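3.2 Care of the wrist camera and the work surface

The work surface of the Tandow cell is made of flat grey panels laid edge to edge, and the seams between them serve us as reference lines for the wrist camera.

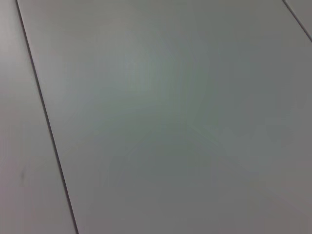 Billari objected, when reading a draft of this section, that a seam gives only a direction and no position along it, so a shift of the camera parallel to the seam would stay hidden. We agree with this remark. For this reason the seam check is used only for rotation of the camera mount, and the position is checked with a printed target every 200 cycles.

Figure 3. Panel surface in the view of the wrist camera, with a long seam on the left and a short one in the upper right corner.

The check is done before the first run of the day. The arm goes to a stored pose over the panels and takes 10 pictures. A line is fitted to the longer seam and its angle is compared with the stored value. If the difference is larger than 3 pixels over the length of the seam, the operator loosens the Plellis bracket, turns the camera back and tightens the screws crosswise. The panels are wiped with a dry cloth every 40 hours of operation. Solvent must not be used, as in May it left a shine that disturbed the line fitting.

Related items
Gripper pad wear in the Chevalier cell
Cable routing at the wrist joint

Last updated: 17 June 2026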